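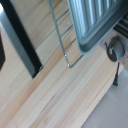 Light-colored wooden tabletop with visible grain.

6/3/19
By Cempaka Oei

Wood grain is the pattern made by the fibers of a tree as they appear on a cut surface. The term also refers to the direction in which those fibers run, which affects how a board may be planed, split, or glued.

Grain depends largely on growth. In temperate climates a tree adds a pale layer in spring and a denser, darker layer later in the season. Sawing along the trunk exposes these layers as long streaks or arches. Knots mark the places where branches joined the stem.

Straight grain runs parallel to the length of the trunk. Spiral grain winds around it and tends to twist as the board dries. Interlocked grain changes direction from one layer to the next and is common in tropical species.

Boards cut across the growth rings, known as quartersawn, shrink less in width than flatsawn boards but produce more waste at the mill. The Clemanier collection, cataloged by Sulastri Tambunan, holds 3055 wood samples, of which 600 are quartersawn.

See also: Growth ring; Lumber; Veneer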